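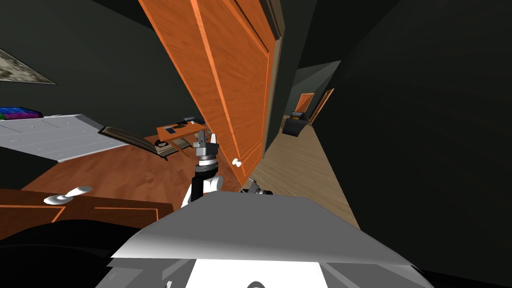 Facility Operations, Unit 4: Unit Mix and Occupancy in Self Storage

4.1 Terms

Physical occupancy is rented units divided by rentable units. Economic occupancy is rent collected divided by the rent the site would collect if every unit were let at its posted rate. The two figures rarely match. Discounts, late accounts and old rates all open a gap between them.

Units held for repair stay in the rentable count unless they have been taken off the site plan. Office space and staff lockers are left out.

4.2 Worked case: the Sarndale site

Sarndale has 493 rentable units on 2 floors. On the day of the count, 32 were vacant.

Rented units: 493 - 32 = 461
Physical occupancy: 461 / 493 = 93.5 percent

Of the vacant units, 24 were on the upper floor. Before cutting rates there, check lift access, cart supply and walking distance from the loading bay. A rate cut does not fix a long walk.

4.3 Unit mix

Unit mix is the share of each size on the site. Review it by size band and by floor. A full band with a waiting list is likely priced too low, or there are too few units in it. Where partition walls can be moved, two small units may be joined into one larger unit. Record the lost rent during the work as a cost of the change.

4.4 Move-out notice

Notice periods affect the forecast more than the count. Enter a unit as "on notice" when the form is received. Change it to "vacant" only after the tenant's lock is off and the unit has been checked and swept.

Exercise for December: repeat 4.2 with the Fluvier figures, then state which size band you would review first. Show your working.

Testance Property Courses | Contact the course office | Copyright Testance | Back to top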